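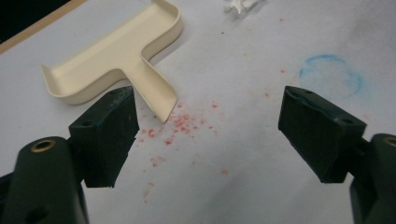 Berkay Oral wrote in to ask whether the second save slot in Illitz can be used to keep both endings, as his file went straight to the credits after the Zandar fight and the earlier save was gone. It can, but the slot has to be set up before the party enters Wisurside. The steps are given for version 1.2 and were checked on 4 March 2025.

What you need

A party at level 30 or higher
1,000 gold for the ferry and the inn
The Altıntaş key, from the chest behind the mill
Auto-save turned off

Step 1. Turn off auto-save
Open the menu, go to System, then Records, and set Auto-save to Off. With the setting on, the game writes to both slots when you cross a region border. The setting resets to On if you load a file from the title screen, so check it again after each restart.

Step 2. Pay for the ferry
Talk to the clerk at the dock. The fare is 300 gold. Do not pick "Travel as guests", as this starts the escort quest and locks the inn until the quest is done.

Step 3. Make the first save
Stay at the inn in Wisurside and save in Slot A from the bed. Saving from the menu also works, but the party will load outside the gate and you will have to pay the guard again.

Step 4. Open the shrine
Use the key on the north door. Set your two fastest members in the front row. The guards inside act on a timer that keeps running while item menus are open, so assign potions to the quick bar first.

Step 5. Make the second save
Save in Slot B at the blue stone before the stairs. From this point the game checks the choice made at the altar. Giving up the key leads to the short ending. Keeping it leads to Zandar, who has more than 300 defense in his second form and should be fought with magic.

Step 6. Load the other file
After the credits, wait for the title screen and load Slot A. The gallery keeps the ending you have seen, even if you don't save again.

Known problem
If Slot B shows no play time, the file was written during the fade to black. Load Slot A and repeat from Step 4.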